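4.2 What goes in the bin

The literature on toy storage is thin and, where it exists, written mostly by people who sell toy storage. The catalogues assume that a household owns its toys in kinds: bricks with bricks, animals with animals, and a labelled drawer for each. None of the 24 households we visited kept toys this way for longer than it took to photograph the drawers. What they had was a bin. It might be called the box, the basket or (in one home) the pit, but it was open at the top, it stood where the children could reach it, and everything went in.

We use "mixed container" for this arrangement throughout, although the parents preferred shorter words. Thorlacius, in the pilot for the present study, defined a mixed container as one whose contents cannot be predicted from its owner's account of them. We have kept his definition, having failed to improve on it. Asked to say what was in the bin before it was opened, parents were confident and wrong. Asked the same thing, children under six were vague and right.

The classroom part of the study used the same idea under stricter conditions. At the Boonyarit nursery each of the 18 children was given a fixed set of toys to put away and a choice between a divided tray and a plain open bin. The tray had been bought for the purpose and was well made. It was used properly for one morning. By the second it had become a garage, and the toys were in the bin.

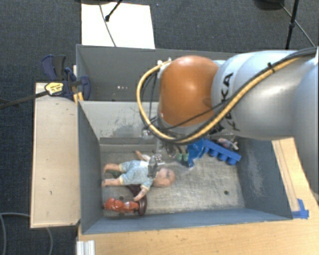
Dolls deserve a paragraph to themselves, because they are where tidying rules break down. A brick has no right way up. A doll, once a child has decided it is a person, has a face that ought not to be covered, feet that ought not to be higher than the head, and opinions. Several children who would throw a whole armful of animals from the far side of the carpet walked over to the bin with the doll and laid it down lengthwise. Others dropped it in by one leg. We found no child who did a bit of each: the doll was either cargo or a passenger, and it kept that standing from session to session, whatever mood the child was in.

The passenger group was slower. Their median time to clear the carpet was longer in every session, and most of the extra time went on a single object. One boy took everything out again in order to put the doll in last, which under our scoring scheme counted as a failure to tidy and under any other counted as manners. We considered changing the scheme and have instead reported the figure both ways (Table 3).

Size matters less than we had supposed. We expected large toys to go in first, as luggage goes into a car boot, and wrote a good deal of the coding manual on that expectation. Children put in whatever was nearest. The large item then ended up in the middle of the heap or on top of it, depending on where it had been dropped at the end of play, and no amount of modelling by the adult in the room had a lasting effect. The adult, when tested separately, did the same thing.

A word on the bins themselves. The home visits turned up plastic crates, a drawer without its chest, a washing-up bowl and one very good wicker hamper that the parents would rather have had back. Depth was the only feature that made any difference to retrieval. In a shallow container with sloping sides a child could see most of what was there and took out one thing. In a deep one the quickest method was to tip it over, and this was the method used. Parents in the deep-bin homes described their children as messier. We would describe them as having deeper bins.

Figure 3. A mixed container with a baby doll lying in it and a red toy on the bin floor.

Retrieval is also where the doll earns back some of the time it costs. Because it is long and has a recognisable end, it served several children as a handle on the rest of the contents: they remembered the small things by where they lay in relation to it. "Under her feet" was a usable address. "With the bricks" was not, since the bricks were everywhere. When we took the doll out of the set for the September sessions, search times for the smallest items rose, and two children asked where she had gone before they asked for anything else.

We do not wish to make too much of this. The September group was smaller, the weather had turned, and the carpet had been replaced with one of a pattern in which small toys could not easily be seen by anyone, the authors included. Section 4.3 takes up the carpet.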